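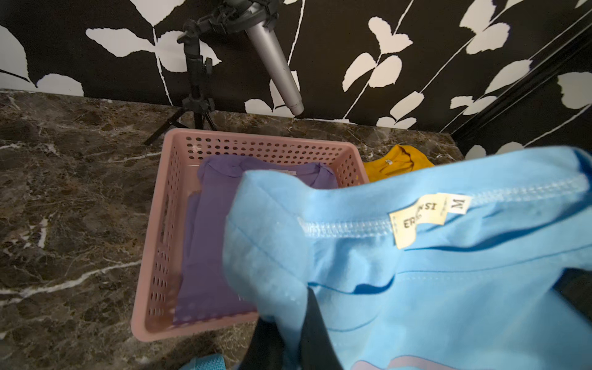 *Haut bleu clair, côté encolure.*

**2020-01-09**

Repris le dossier des capteurs de pression Pamia. Poirier a renvoyé six pièces du lot 17, toutes avec le même motif sur le bon de retour : « ne s'apprend pas ». Le motif ne renseigne sur rien. Un capteur peut ne pas s'apprendre parce qu'il n'émet pas, parce qu'il émet avec un identifiant mal écrit, ou parce que le monteur a sauté la phase de roulage. Les trois cas arrivent chez nous avec la même étiquette.

Contrôle visuel d'abord. Boîtiers intacts, pas de trace d'outil sur le corps. Une valve présente un écrou trop serré, joint écrasé d'un côté. Sans rapport avec la panne déclarée, mais noté quand même, le couple de serrage figure en petits caractères au dos de la notice et j'avais déjà demandé en novembre qu'on le remonte en première page.

Réveil basse fréquence au banc : quatre capteurs répondent, deux restent muets. Sur les quatre qui répondent, trame complète, somme de contrôle correcte, pression nulle, température cohérente avec celle de l'atelier. L'identifiant lu est bien celui gravé. Ces quatre-là sont bons. Je les ai reprogrammés en copie, relus, puis remis en mode stockage. Rien à signaler.

Les deux muets sont plus intéressants. Tension de pile normale sous charge faible. Consommation au repos plus élevée qu'attendu sur l'un, normale sur l'autre. Le premier ne descend pas en veille profonde après la programmation. Le second descend en veille mais n'en sort plus, même antenne collée au boîtier. J'ai essayé avec l'ancien outil de diagnostic puis avec le nouveau, même résultat. Je soupçonne une interruption pendant l'écriture : l'outil est retiré trop tôt, le protocole du véhicule est écrit à moitié, et le microcontrôleur démarre sur une configuration qu'il ne sait pas lire. Il faudrait pouvoir relire la mémoire pour trancher. Le résinage l'empêche sans passer par une découpe, que je ferai demain si la fraise est rendue.

Appel avec Diệp Đàm en fin de matinée. Chez Lutdale, ils ont modifié la temporisation de fin d'écriture dans la dernière version du logiciel embarqué. La modification n'était pas dans la note de version. L'outil affiche « terminé » avant que le capteur ait fini de son côté. L'écart est court, suffisant pourtant si on retire le capteur au signal sonore, ce que tout le monde fait. Diệp va vérifier si le lot 17 a été chargé avec cette version ou avec la précédente. Réponse promise par écrit. Je préfère attendre avant de bloquer quoi que ce soit.

Côté stock, la question est désagréable. Il reste près de 4 000 pièces au dépôt de Grasthorpe, lots mélangés dans les mêmes bacs depuis le déménagement des rayonnages. Si le défaut est confirmé, le tri par gravure se fait à la main. Si c'est seulement l'outil, une mise à jour côté garage suffit et on ne touche pas au stock. J'ai rédigé les deux versions de la note technique. Celle pour l'outil tient sur une page. L'autre est encore un brouillon, il manque la procédure de retour et le traitement des capteurs déjà montés.

Essai complémentaire l'après-midi. J'ai pris des capteurs neufs d'un autre lot et provoqué l'interruption volontairement, en les éloignant de l'antenne à des moments différents de l'écriture. Éloignement au début : l'outil signale l'erreur, le capteur reste vierge, on recommence sans problème. Éloignement juste avant la fin : erreur signalée aussi, mais il faut un effacement complet avant de réécrire. Éloignement au signal sonore : aucune erreur affichée, et un capteur est resté muet. Une seule reproduction, donc pas une preuve. Le comportement ressemble à celui du second retour, pas au premier. La consommation anormale du premier a peut-être une autre cause, condensateur ou soudure. À ne pas mélanger dans le rapport.

Poirier demande un avoir immédiat sur les six pièces. J'ai répondu que quatre fonctionnent et repartent avec leur relevé de banc, que les muets sont pris en garantie. Ils vont discuter. Leur atelier considère qu'un capteur refusé par une voiture est un capteur défectueux, y compris quand la voiture attend une procédure au contact que personne n'a lancée. J'ai joint la page correspondante de la notice.

Remarque pour la prochaine révision de l'emballage : le code de lot est imprimé sur le sachet et pas sur le carton individuel. Une fois le sachet ouvert et jeté, il ne reste que la gravure, illisible sans lampe rasante. À passer sur le carton.

À faire :

- découpe du capteur muet à consommation normale, lecture mémoire ;
- courbe de courant au repos sur l'autre, toute la nuit, enregistreur branché ;
- relancer Lutdale pour l'historique des versions ;
- renvoyer à Grasthorpe le bac emprunté pour les essais, avec la fiche.

Enregistreur lancé avant de partir. Voie A sur le capteur, voie B sur une résistance de référence.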